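Skader Grasp Planner
by Bendden

Overview
Specifications
Licensing
Downloads

Skader is a grasp planning and execution package for small robot arms working in confined spaces. It takes a part model, a model of the enclosure and a camera feed, and returns a pick, a path and a release pose. It runs on the cell PC next to your existing arm controller.

What it does

Most planners treat the gripper as a fixed shape. Skader plans with the part attached, so a block that sticks out past the fingers is included in every collision check from pick to release. Sloped walls, front lips and trays are entered once in the cell file and can be edited without restarting.

Two camera views are supported at the same time: a fixed view of the work area and a wrist view. The fixed view finds trays and fixtures. The wrist view corrects the part angle after the fingers close. Either one can be turned off in the settings.

If the measured part angle differs from the plan by more than 2 degrees, Skader replans before moving on. The limit can be changed for each part.

Fixed view and wrist view, red block in the gripper

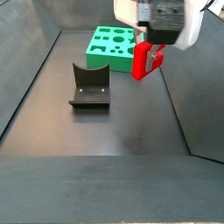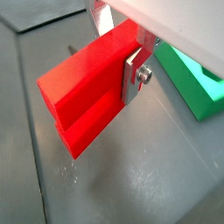

Specifications

Planner: sampling-based, with path smoothing
Part formats: STEP, STL
Cameras: up to 2 per arm
Stored grasps: 7 per part, ranked
Replan time: some 5 seconds on the standard cell PC
Arm interface: Andis driver, included
Scripting: Python

Requirements

A calibrated arm and at least one calibrated camera. The calibration tool is part of the Ruawai utilities, a separate free download. Run it again any time a camera or a finger is changed.

Glossy parts can produce false edges under direct overhead light. Lower the exposure on the wrist camera first, then adjust the edge threshold.

Licensing

One license covers one arm and includes a year of updates. Licenses can be moved to another PC from the account page. The trial version has every feature but does not save cell files.

Not included: camera mounts, gripper fingers, cell PC.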